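Arvo Seppälä, réparateur d'accordéons
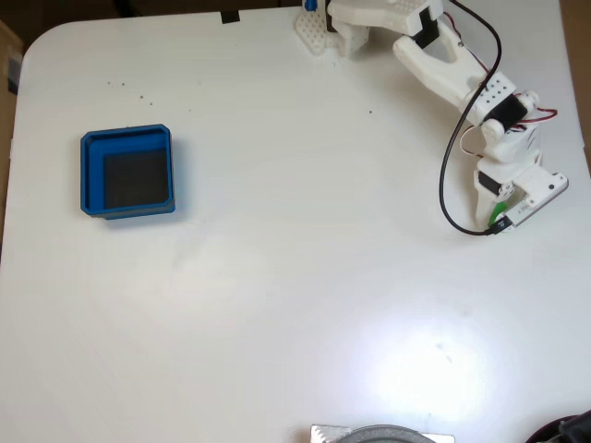
Arvo Seppälä a ouvert son atelier à Ulton en mai, après huit ans chez Niskanen. Il répare surtout des instruments anciens, que les familles retrouvent au grenier.

« Le soufflet, on le voit tout de suite. Les anches, il faut les écouter », explique-t-il. Il les accorde une par une, le matin, quand la rue est encore calme. Une révision complète coûte 500 euros chez lui – parfois 2 000, si la cire est à refaire partout.

Est-ce que cela vaut la peine ? « Pour un instrument d'étude, je dis non au client. Il est déçu, mais je préfère. »

Il ne prend pas d'apprenti pour le moment. « Peut-être l'année prochaine, si je trouve un local plus grand. »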